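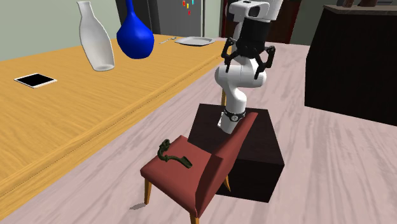

4. Setting up a peat bog monitoring plot

Welcome to the fun bit! By now you should have your Leva field kit unpacked and your community map of Skokside signed off. This section takes you from bare bog to a working plot, and two people can manage it in a morning.

4.1 Marking out

1. Walk to the first grid point and push in a marker cane. Leave 200 metres between plots.

2. Write the plot number on the cane tag in pencil (ink runs, even the good stuff).

3. Look for old drainage ditches and sketch every one, however small – these matter more than anything else when the carbon figures are worked out.

Caution: never step onto bright green moss without testing it with a pole first.
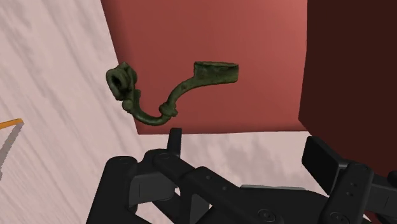
4.2 Fitting the dipwell

1. Push the tube down by hand until 11 cm is left showing. Don't hammer it.

2. Put the cap on and leave the water to settle overnight.

3. Take your first reading before 10 in the morning and enter it on the Ilport sheet, page 34.

Note: readings are in millimetres below the surface. If the Kalniņš gauge shows 238 or more, the bog is getting thirsty, so read that plot again the next day and flag both results.

4. Repeat at each plot. It gets quicker every time, and you'll soon be spotting sundews as you go!

Keep the paper sheets even after you've typed them up. Section 5 covers sharing results with neighbouring villages.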